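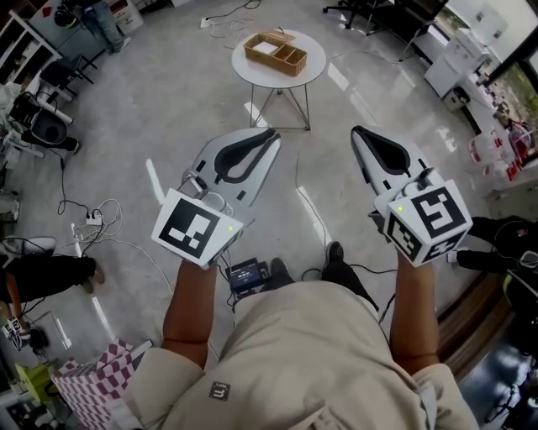 Start Werkstatt Software Merkblätter Kontakt

Werkstatthinweise: Software für handgeführte Greifer

Zuletzt aktualisiert: 28.07.2020

Die folgenden Hinweise gelten für alle Arbeitsgruppen, die in den Werkstatträumen von Kasthorpe mit handgeführten Greifern aufzeichnen und die Daten anschließend für Regelung und Bahnplanung verwenden. Sie ergänzen die Betriebsanweisung der Werkstatt und ersetzen sie nicht. Fachlich verantwortlich ist Refilwe Mokgethi. Die Abschnitte zur Planung hat Aldana Fuentealba vom Standort Mevbridge beigetragen.

Mit »Gachanja« wird im Folgenden die Aufzeichnungssoftware bezeichnet, mit »Clustwood« das Programm zur Kalibrierung und Auswertung. Beide liegen auf dem Gruppenlaufwerk im jeweils freigegebenen Stand. Selbst übersetzte Fassungen sind für Vergleichsmessungen nicht zulässig.

Vor dem Einschalten

Die Konfigurationsdatei wird vor jeder Sitzung aus dem Gruppenlaufwerk neu kopiert. Änderungen an der lokalen Kopie gehen dabei verloren; wer sie behalten will, legt sie im eigenen Zweig ab und trägt den Zweignamen in das Sitzungsprotokoll ein.

Linker und rechter Greifer sind in Gachanja über ihre Gerätekennung zuzuordnen. Die Reihenfolge der Anschlüsse ist dafür ungeeignet, denn sie wechselt nach einem Neustart gelegentlich. Eine vertauschte Zuordnung lässt sich nachträglich zwar korrigieren, die Korrektur muss dann aber in jeder abgeleiteten Datei nachgezogen werden.

Freier Speicherplatz wird am Aufzeichnungsrechner geprüft, nicht am Netzlaufwerk. Automatische Aktualisierungen des Betriebssystems bleiben während der Sitzung ausgesetzt.

Zeitbezug

Alle Datenströme erhalten ihren Zeitstempel bei der Aufnahme. Der Zeitpunkt des Schreibens auf die Festplatte ist kein Ersatz. Für den Abgleich der Kameras untereinander genügt in der Regel eine kurze, deutliche Bewegung beider Greifer zu Beginn der Aufnahme, etwa ein einmaliges Schließen der Finger. Clustwood sucht diese Bewegung selbsttätig und gibt den ermittelten Versatz aus. Liegt der Versatz bei 3 Bildern oder mehr, ist die Aufnahme zu verwerfen und der Zeitdienst neu zu starten.

Bei Sitzungen über die Mittagspause hinweg wird der Abgleich danach wiederholt. Die Uhr des älteren Rechners im Nebenraum driftet merklich; ein Austausch ist beantragt.

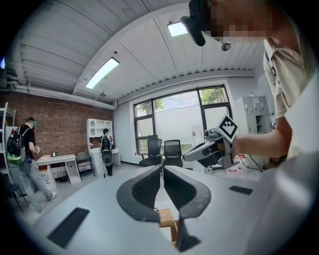

Zwei Handgreifer, der rechte mit quadratischem Marker auf der Oberseite.

Kalibrierung der Kameras

Für die Bestimmung der Linsenparameter sind mindestens 25 Ansichten der Kalibriertafel erforderlich. Die Tafel soll dabei auch in den Randbereichen erscheinen. Bei Weitwinkelobjektiven ist in Clustwood das Fischaugenmodell zu wählen. Das gewöhnliche Modell liefert zwar einen unauffälligen mittleren Fehler, weicht aber zum Rand hin so stark ab, dass die Lage der Marker dort unbrauchbar wird.

Die Kalibrierdatei gehört zum Gerät. Sie trägt dessen Kennung im Namen und wird nicht von einem Greifer auf den anderen übertragen, auch nicht bei gleicher Bauart. Nach einem Stoß, nach dem Lösen einer Schraube am Kameraträger und nach jedem Wechsel der Optik ist neu zu kalibrieren.

Ein Hinweis zur Tafel selbst: Ausdrucke auf gewöhnlichem Papier wellen sich nach wenigen Tagen. Die Werkstatt hält aufgezogene Tafeln bereit, die nach Gebrauch flach in die Schublade zurückgelegt werden. Fingerabdrücke werden mit einem trockenen Tuch entfernt. Glasreiniger löst den Druck an.

Markererkennung

Die Kantenlänge der Marker wird gemessen und eingetragen. Der Wert aus der Druckvorlage weicht häufig ab, weil viele Drucker das Blatt unbemerkt skalieren. Ein Fehler in der Kantenlänge geht unmittelbar in die berechnete Entfernung ein und fällt in der Vorschau kaum auf.

Jeder Marker erhält eine eigene Kennung, auch dort, wo mehrere Marker zum selben Körper gehören. In der Körperdatei wird die Lage der Flächen zueinander beschrieben. Clustwood schätzt daraus eine gemeinsame Lage und kommt mit einer verdeckten Fläche zurecht, sofern wenigstens eine weitere sauber erkannt wird. Bei einer einzelnen, fast senkrecht betrachteten Fläche neigt die Schätzung zum Umklappen. Abhilfe schafft die Option »Vorgängerlage bevorzugen«, die in der Grundeinstellung ausgeschaltet ist.

Die Suche nach Markern sollte auf die tatsächlich verwendeten Kennungen beschränkt werden. Muster auf Verpackungen, Lüftungsgitter und Bildschirme führen sonst zu Fehltreffern, die sich in der Bahn als einzelne Sprünge zeigen.
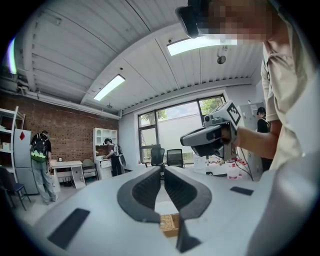

Die Belichtung ist vor der ersten Aufnahme fest einzustellen und für die gesamte Sitzung beizubehalten. Die Belichtungsautomatik reagiert auf jede Drehung des Handgelenks und verändert dabei die Kantenschärfe der Marker. Im Werkstattraum blickt die Greiferkamera sowohl auf die eingeschalteten Leuchtstofflampen an der Decke als auch auf das große Fenster in der Rückwand; die Einstellung ist deshalb in beiden Richtungen zu prüfen. Maßgeblich ist, dass die weißen Felder eines schräg gehaltenen Markers nicht ausfressen. Eine etwas zu dunkle Aufnahme lässt sich in Clustwood aufhellen, eine überstrahlte ist für die Erkennung verloren. Die Bildwiederholrate wird so gewählt, dass kein Flimmern der Deckenbeleuchtung auftritt. Bei wechselnder Bewölkung empfiehlt sich eine Kontrollaufnahme zwischendurch.

Personen im Arbeitsbereich

In den Räumen arbeiten häufig mehrere Personen gleichzeitig. Für die Bestimmung der Kamerabewegung aus dem Bild sind sie ein Störfaktor, besonders wenn sie nahe am Objektiv stehen und sich gemeinsam mit dem Greifer bewegen. Gachanja bietet hierfür eine Personenmaske an. Sie ist einzuschalten, bevor die Merkmale berechnet werden; eine nachträgliche Maskierung ändert an der bereits geschätzten Bahn nichts mehr.

Gesichter werden vor der Ablage auf dem Gruppenlaufwerk unkenntlich gemacht. Die Rohdaten verbleiben bis dahin auf dem Aufzeichnungsrechner. Der Arbeitsschritt ist im Protokoll mit Kürzel zu bestätigen.

Von der Aufzeichnung zur Bahn

1. Rohdaten in Clustwood einlesen und die Vollständigkeit der Datenströme prüfen. Das Programm meldet fehlende Abschnitte nur im Protokollfenster und läuft ohne Unterbrechung weiter.

2. Bahn beider Greifer in einem gemeinsamen Bezugssystem berechnen. Als Ursprung dient ein ortsfester Marker, der während der Sitzung weder verschoben noch abgedeckt wird.

3. Ausreißer entfernen. Einzelne Sprünge werden durch Zwischenwerte ersetzt, längere Lücken bleiben als Lücke gekennzeichnet. Ein Auffüllen längerer Lücken mit geglätteten Werten ist nicht gestattet.

4. Glättung anwenden. Das Filterfenster ist so klein wie möglich zu halten, damit der Moment des Zugreifens erhalten bleibt. Voreingestellt ist ein Fenster von 3 Bildern, und es besteht selten Anlass, davon abzuweichen. 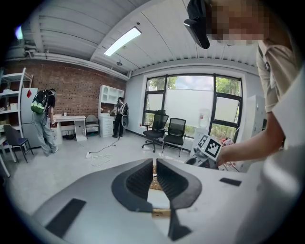
5. Öffnungsweite der Finger zuordnen. Die Nullstellung wird bei vollständig geschlossenen Fingern gesetzt, die Endstellung bei vollständig geöffneten. Zwischenwerte aus einer früheren Sitzung dürfen nicht übernommen werden.

6. Bahn auf Erreichbarkeit prüfen. Die menschliche Hand führt Bewegungen aus, die der Arm des Zielsystems nicht nachvollziehen kann. Abschnitte außerhalb der Gelenkgrenzen werden markiert und dem Planungsteam gemeldet.

7. Ergebnis unter der Sitzungskennung ablegen, zusammen mit Konfigurationsdatei, Kalibrierdateien und Protokoll.

Hinweise zur Planung (Standort Mevbridge)

Aufgezeichnete Bahnen werden vom Planer als Vorgabe behandelt, von der er abweichen darf. Die zulässige Abweichung wird für jeden Abschnitt getrennt angegeben. Beim Anfahren kann sie großzügig bemessen sein, beim Greifen und Ablegen ist sie eng zu halten. Eine einheitliche Toleranz über die gesamte Bahn führt erfahrungsgemäß zu unnötigen Umwegen oder zu verfehlten Griffen.

Bei zweihändigen Abläufen ist der Abstand der Greifer zueinander als eigene Bedingung einzutragen. Der Planer prüft ihn nicht von sich aus. In der Auswertung vom Juni waren fast 35 Bahnen aus diesem Grund zurückzuweisen, obwohl jede Hand für sich betrachtet eine zulässige Bewegung ausführte.

Geschwindigkeiten werden nicht aus der Aufzeichnung übernommen. Der Regler erhält die Wegpunkte und berechnet den zeitlichen Verlauf nach den Grenzwerten des Arms. Wer das ursprüngliche Tempo für eine Auswertung benötigt, entnimmt es den Zeitstempeln der Rohdaten. Der erste Durchlauf einer neuen Bahn findet stets in der Simulation statt, der zweite am Gerät mit verminderter Geschwindigkeit und in Anwesenheit einer eingewiesenen Person am Not-Halt.

Häufige Fehlerbilder

Bahn driftet langsam in eine Richtung: Bezugsmarker verschoben oder Kalibrierdatei eines anderen Geräts geladen.

Bahn springt zwischen zwei Lagen: mehrdeutige Markerlage, siehe Abschnitt »Markererkennung«.

Greifer erscheint spiegelverkehrt: Zuordnung von links und rechts vertauscht.

Datenstrom bricht nach kurzer Zeit ab: Steckverbindung prüfen und Kabel mit Spiel verlegen, so dass bei ausgestrecktem Arm kein Zug entsteht. Tritt der Fehler erneut auf, ist das Kabel zu kennzeichnen und auszusondern. Es wird nicht in die Kiste zurückgelegt.

Vorschau ruckelt, Aufnahme vollständig: unbedenklich. Die Vorschau läuft mit niedrigerer Priorität.

Nach der Sitzung

Gachanja wird über das Menü beendet. Ein Schließen des Fensters lässt den Hintergrunddienst weiterlaufen, der die Kameras für die nächste Gruppe sperrt. Marker sind auf Kratzer und abgelöste Ecken durchzusehen. Kabel werden vom Boden aufgenommen und locker aufgerollt. Abweichungen von diesen Hinweisen sind im Sitzungsprotokoll zu vermerken; Änderungswünsche nimmt Refilwe Mokgethi schriftlich entgegen.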